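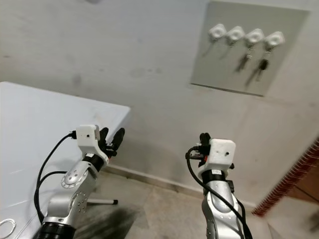 Four white hooks on a light grey panel, Hullmont.

New place for keys at Hullmont

Print this page
E-mail this page

The residents' office in Hullmont has changed the way it keeps its keys. A grey panel with a row of four white hooks is now fixed to the wall, and keys for shared rooms will hang there from 6 in the morning. The old drawer will be closed in March.

The office lent out keys 293 times last year, and 177 of these loans were for the laundry and the bicycle store. Six keys did not come back and the locks had to be changed, a cost which the Etside housing association has paid.

The hooks are of the adhesive kind, so the wall was not drilled. Keys with a fob should be hung by the ring — it is easier to take them down again. 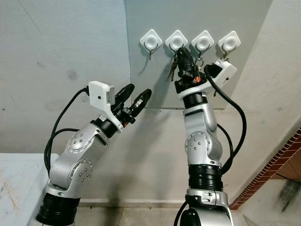

Borrowing a key

Residents of the Jorier and Tarigan blocks can ask at the desk as before. Please write the flat number in the book and return the key on the same day.

Print | E-mail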